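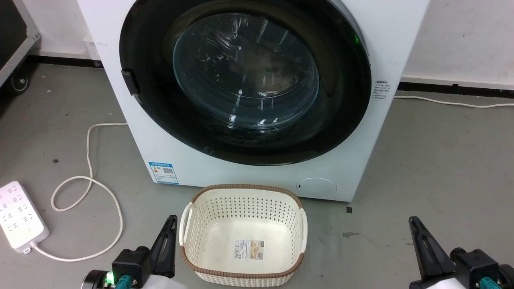
Shared Laundry in a Student House: What We Learned

Group members: Anel Chauke, Maarja Priedītis, Hélder Lobo

Our project began with a grumble. Anel had moved into Troslow House in September and found that washing day took far longer than it did at home, and when she mentioned it in our seminar the rest of us joined in rather loudly! So we decided to look properly at how people in a shared house get their clothes clean, and whether the laundry room itself could make it any easier.

The room is a plain one, with white walls and a grey concrete floor, and the washing machine is a front loader with a big round door. We grew quite fond of it. The text on the right of the front panel is in Chinese, and so Maarja (with a great deal of help from a patient classmate) put together an English sheet that residents could keep on their phones. The round filter cover low down on the right got a paragraph to itself, as several people told us they had never opened it.

We kept a diary of the loads for the whole project and ended up with 134 entries, which is more than we had dared hope for. Saturday was the busiest day by a long way. The commonest complaint was about clothes left sitting in the drum after the wash had finished, and some 40 entries mention it, a few of them in very strong language.

Hélder's idea was a basket kept on the floor right in front of the door, so that the next person could lift a finished load out without feeling awkward. We chose a cream plastic one with a brown woven-look rim and a handle cut into each short end. The little holes in the sides let the air through, and two people can carry it up the stairs quite comfortably, chatting as they go.

If we did this again we would tidy the cables first. There is a power strip on the floor to the left of the basket, and its lead loops right across towards the machine. Sigita Luik, our tutor, suggested running it along the wall, and we have put that in our list of recommendations to the house.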